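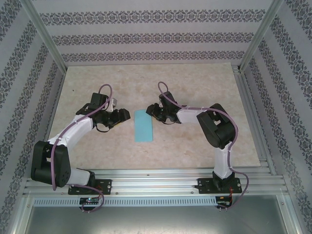 Jornada de puertas abiertas en Pavgate: ¿quién más estuvo?

tornillo_flojo
Buenas a todos. Abro hilo porque llevo dándole vueltas desde que volví y en casa ya no me escucha nadie con esto. Estuve en junio en las puertas abiertas de Pavgate, en Stornitz, y me pasé casi toda la mañana pegado a la cabina de los dos brazos, los que van montados en el mismo raíl de aluminio y se miran el uno al otro por encima de la mesa (tablero que imita mármol, paredes con papel pintado de salón de abuela, una maravilla). La tarea era con la pieza azul clarito, plana. La foto de arriba es mía. La presentación la hizo Roswitha Grube, con una paciencia infinita, porque entre los niños y yo la acribillamos a preguntas.

marisa_bcn
¡Yo también fui! Seguro que nos cruzamos en la cola del café. A mí me encantó, pero reconozco que iba esperando algo más rápido. Mi hijo aguantó dos intentos y me pidió ir a ver las fresadoras. Por cierto, ¿lo azul qué era? Él dice que una bayeta y yo juraría que era cartulina.

tornillo_flojo
Pues mira, yo tampoco lo tengo claro, y ampliando la foto me quedo igual. Se me pasó preguntarlo, con la de tonterías que pregunté.

Holroyd_74
Perdonad que venga a aguar la fiesta, pero a mí me dejó frío. Vi ocho intentos y le salieron cinco. Para una pieza plana sobre una mesa plana me parece poco, y en una línea de verdad con eso no vas a ninguna parte. Además, los cables morados haciendo esos bucles por encima de las pinzas me ponían nervioso. El día que se enganche uno, adiós demostración.

tornillo_flojo
Hombre, Holroyd, que coger algo fino y tumbado es justo lo difícil. Prueba tú a levantar una tarjeta de la mesa con unas pinzas de la ensalada y luego hablamos, con todo el cariño. Lo de los cables te lo compro a medias: ese bucle da holgura a la muñeca, y si lo dejas tirante es peor. Yo tengo un brazo pequeñito en el garaje y partí un conector por ahorrarme un palmo de cable.

Holroyd_74
Holgura sí, pero guiada. En el brazo izquierdo hay bridas en el tramo blanco y aun así queda el lazo al aire. Manías de haber hecho mantenimiento, supongo.

bilska
Hola, leo mucho y escribo poco. ¿Sabéis si hay que apuntarse antes para la próxima? Somos tres y venimos de lejos, con una abuela muy curiosa incluida.

marisa_bcn
Bilska, nosotros nos apuntamos en la misma puerta, sin problema. Id temprano, que a partir de las 11 ya costaba acercarse a la cabina. ¡Y que la abuela pregunte todo lo que quiera!

Holroyd_74
Y llevad calzado cómodo, que desde el aparcamiento hay una buena cuesta. Yo volveré, que conste, aunque sea para seguir quejándome de los cables.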